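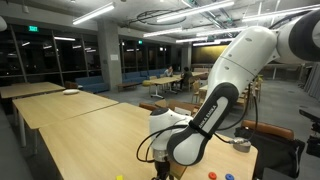 White arm with FRANKA EMIKA lettering, black gripper at the bottom

Other driver's insurer wants a recorded statement, do I have to?

posted by Trollbridge

Hi all, bit of a long one, sorry. Back in March a van pulled out of a side road and took me off my bike. I've got a broken wrist and a knee that still clicks, and the bike was written off. The van driver's insurers have now rung me 2 times asking for a recorded statement over the phone, and the chap offered me 800 pounds "to get things moving". My physio has already cost me 110 and I'm nowhere near finished! Am I obliged to talk to them? I did tell my own insurer at the time, but I haven't got a solicitor yet.

Plunder

Don't take it. I had a shunt on a roundabout years ago and took the first offer, then my neck got worse and that was that, all signed away. They only ring because it's cheap for them. Get a solicitor, any solicitor.

Driltudier

I'd be a bit fussier than "any" solicitor, but I agree about the offer. You don't have to give the other side's insurer a recorded statement just because they've asked (your own policy is different, it'll probably say you must cooperate with your own lot, so have a read of it). I told mine politely that I'd deal with everything in writing, and the calls stopped.

What I'd do now is get the knee looked at properly before you agree any figure. Once you've accepted a full and final settlement it's very hard to go back. Keep the physio receipts, bus fares, the lot, and your helmet and jacket too if they got damaged. Mine came to nearly 945 once I'd added up all the little bits, and I'd have guessed half that. Check your home insurance for legal cover as well, I'd been paying for it and had no idea.

And do ask about time limits when you ring a solicitor, don't leave it sitting in a drawer. Hope the wrist mends soon!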